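**Dorkmont laundry sets aside money for garment handling, holds off on a full order**

15th March – Bustano, the Dorkmont company that washes, repairs and resells used workwear and denim, has approved a budget for its first automated handling equipment. The plan covers one station this year. A decision on two more has been put off until August.

The company sorts 3,000 garments a week at its Gumero Street building. Most of that work is done by hand at long tables, where staff spread out each piece, check the seams and pockets, fold it and send it on. Operations manager Tímea Bodnár said the folding tables have been the slowest part of the building for two years, and that hiring for the evening shift has not closed the gap.

"We kept adding tables," Bodnár said. "There's no more floor to put tables on."

Bustano asked for quotes last fall and got three back. One was for a fixed folding machine that handles shirts and towels well but would not take jeans above a certain weight. The second was for a two-arm system with a long lease and a service contract that ran higher than the lease itself. The company went with the third, from an integrator called Han, which will supply a single arm with a two-finger gripper and bill for it in stages.

The first payment is due on delivery. The second falls after the station has run 11 full shifts. The last 35 percent is held back until Bustano signs off on the folding rate, and the contract lets the company return the arm if the rate isn't met by August.

Bodnár said the staged payments mattered more to her than the sticker price. Bustano bought a bagging machine six years ago and paid for it up front. It was sold for parts the next spring.

Denim was the sticking point in most of the talks. Jeans come in heavier than shirts, hold their creases and have thick spots at the waistband and pockets. Han agreed to base the acceptance test on jeans alone, with 1,022 pairs set aside from regular stock in mixed sizes. Shirts and jackets will be tried later and are not part of the sign-off.

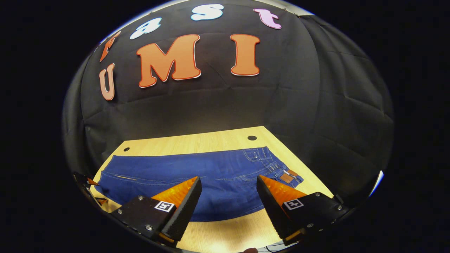

The budget also has a line for things that don't come with the arm. Spare finger pads are in there, along with a new tabletop, floor anchors, a separate electrical circuit and paid training time for four people. Bodnár said two of the three quotes left out the electrical work entirely, and that she would tell other small shops to ask about it before comparing totals.

No jobs are being cut under the plan. The four people trained on the station will come from the folding tables and keep their current pay grade – a point the staff asked to have in writing before the vote. It was added to the final version.

Work on the circuit starts first, on the east side of the building. The customer drop-off counter will stay open during the work, but the side door will be closed, and drivers are asked to use the ramp at the back.

If the August review goes well, the company will ask for money for the second and third stations together. Han has agreed to hold its current price on both until then.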